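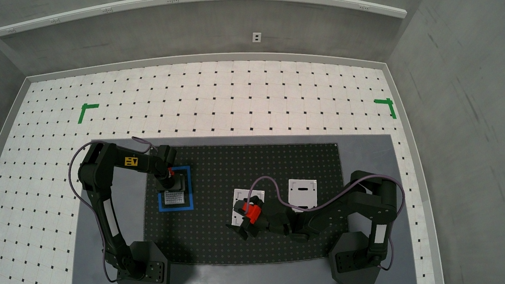

Black perforated board on a gray table, from above

Pegboard Questions, Answered

We get a lot of mail about pegboard at Gurnside, and we love it. Most of these came out of the February home workshop series, plus a few that keep turning up in the inbox. Answers are by Ileana Bălan and Etornam Akpalu unless noted.

What size holes should I get?
In the US you'll mostly see 1/4 inch and 1/8 inch, both on one-inch centers. Go for 1/4 inch if you plan to hang anything with some weight to it. Thin 1/8 inch hooks will often go into 1/4 inch holes, but they wobble, and a wobbly hook will drive you up the wall every time you grab a hammer.

Do I really need spacers behind it?
Yes! Hooks have to poke through and curl up behind the board, so there has to be a gap. Half an inch is plenty. Furring strips are our favorite because you can screw them right into the studs and then screw the board to the strips.

Can I hang it in a rental?
You can. Ileana's kitchen board leans on the back of the counter with one screw near each top corner, so moving day meant two small holes to fill. A freestanding frame works too if your lease is strict.

Hardboard or metal?
We go back and forth on this one. Hardboard is cheap, easy to cut and takes paint beautifully. Metal shrugs off damp garages and doesn't chew out around the holes after years of moving hooks. If your garage sweats in summer, get metal and be happy.

How do I paint it without clogging the holes?
Foam roller, thin coats, and patience. Brushes push paint straight into the holes. If a few fill in anyway, poke them out with a golf tee while the paint is soft (Shengli Meng's trick, and it's a great one).

My hooks fall out whenever I take something down. Help?
Every beginner's complaint! Little plastic hook locks fix it. A dab of hot glue on the back leg of the hook works too, though you'll be peeling it off when you rearrange, and you will rearrange.

How should I lay out my tools?
Put the board flat on the floor or a table first and set everything on it. Shuffle things around until you like it, take a picture with your phone, and then hang. Muchen Xia did 22 tools this way in one evening and moved only the tin snips afterward. Leave more blank space than you think you want, because you're going to buy another pair of pliers.

Can I use it for something besides tools?
Please do! Pans, yarn, necklaces, measuring cups, seed packets in clips. We've seen a spice wall with 89 jars on it, which took shelf brackets and a lot of nerve.

Can I cut it myself?
Sure. Use a fine-toothed blade, good side up for a handsaw and good side down for a circular saw. Cut between rows of holes so you don't end up with a scalloped edge.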